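Stakus Storage Units: Frequently Asked Questions

What is the minimum rental period?
One month. Billing runs from the first of the month, and units taken mid-month are charged pro rata.

How do I get in after hours?
Gate codes work from 6 a.m. to 10 p.m. The Llewellyn site closes at 8 p.m. on Sunday. 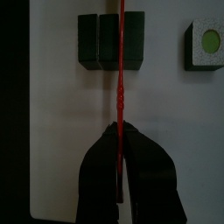 Can I change to a larger unit?
Yes, subject to availability. Submit form 319 at the front desk. The gate code stays the same, but the unit lock must be replaced.

Is insurance included?
Basic cover of $1000 per unit is included. Higher limits are quoted separately.

What may not be stored?
Fuel, paint thinner, live plants, food and tires in quantities over eight.

Who handles billing disputes?
Gareth Wragg, extension 3381.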